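October, notebook, bench 2

Kuren trays, lid fit and compartment check, continued from the previous page.

Started 9:40. Remaining trays from the Mondgate carton unpacked and wiped with a dry cloth. Lids were packed separately this time, interleaved with tissue, so no scuffing on the faces. Two had a faint bow along the long side. Set those apart and marked them on the tissue, not on the lid – marker does not come off cleanly, see the note from the first carton.

Tray, empty: 110 g on the small scale, repeated three times, same reading. The Desjardins sheet gives a lower figure but does not say whether it was taken with or without the divider. Need to ask. Until then I am using our own number in the log.

Fill check with dry rice, level to the top of the divider. The four compartments agree within what I can read off the measuring cup. A small amount of rice crosses at the center of the divider if the tray is tilted past 15 degrees. Flat, nothing crosses.

Lid seating. Procedure as before: tray flat on the white board, lid brought in from the left at an angle, one corner down first, then the far side, then press along the rim. Steady the tray at the right end while the lid goes on. On the bare tabletop the tray tends to creep.
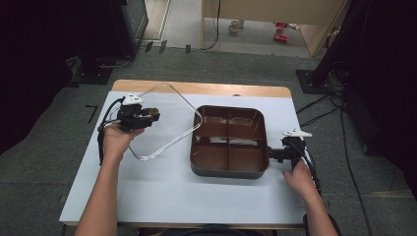 Corner-first works better than setting the lid down level. Level, it catches on one side and has to be lifted and started over. The clear lids are also hard to judge by eye against the board, and under the dim lights I lose the near edge completely. Moving the desk lamp to the left helps, but puts a glare on the inside of the tray.

Running total of closures in the log now 1,618, all cartons. No cracked corners in this batch.

To do:
– ask Desjardins about the tray weight
– repeat the tilt check with the Rarngate divider
– bowed lids: leave flat under a weight overnight, measure again
– more tissue

Stopped 11:55. Trays stacked on the lower shelf, lids in the carton.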